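Ringside notes from the club, 18 August 2024

Well, the fight card is finally settled, and I can stop pestering everyone about it! Aurora Mendes will top the bill at Drakley Hall over 6 three-minute rounds, her first main event at home after a long run of away bouts. She's up against a tall southpaw from the Ikari gym, and I've watched enough of her footage to be a bit nervous (Aurora isn't, of course). 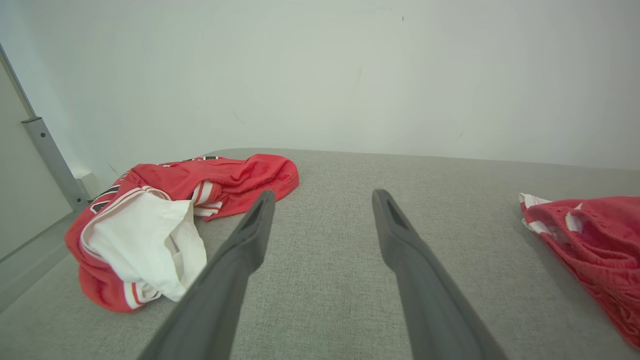
Grey fabric against the off-white wall.

Weigh-in is at Nalach the evening before, and you're welcome to come along and make some noise. Just keep the doorway clear this time, please. In June we had more than 20 people jammed in there and the ring doctor couldn't get through to the scales.

Under the main event we've got three amateur bouts, and I reckon the middle one could steal the night. Valdis Sproģis is coming back from a shoulder injury and has dropped down a weight class, so he's quicker on his feet but hasn't got quite the same thump in the right hand. His coach wants him jabbing and moving for the whole first round. I'd love to see it, but I've known Valdis since the juniors and the colour of his corner will be about the only thing he remembers once the bell goes. He's in red, by the way, the same as that folded cloth on the right of the table, so you'll know who to yell for.

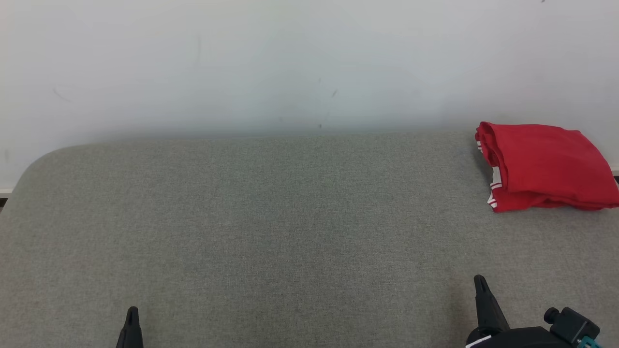
Hang on, I've put that round the wrong way. The bit about Valdis and the red goes with the table just up there! Anyway, tickets are $20 at the door or $10 for members, and kids under 10 get in free with a grown-up. The Mujić bakery is doing the pies again.

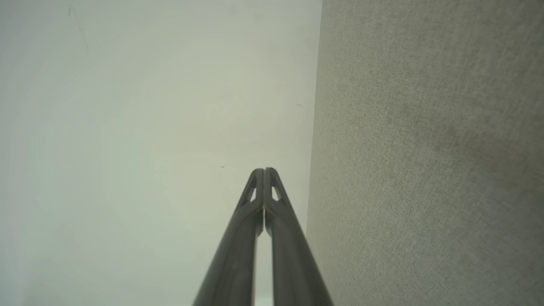
Dark grey fingers, tips close together.

Doors open at 6 and the first bout is at 7, so give yourself time to park. Bring a cushion if you're sitting on the benches.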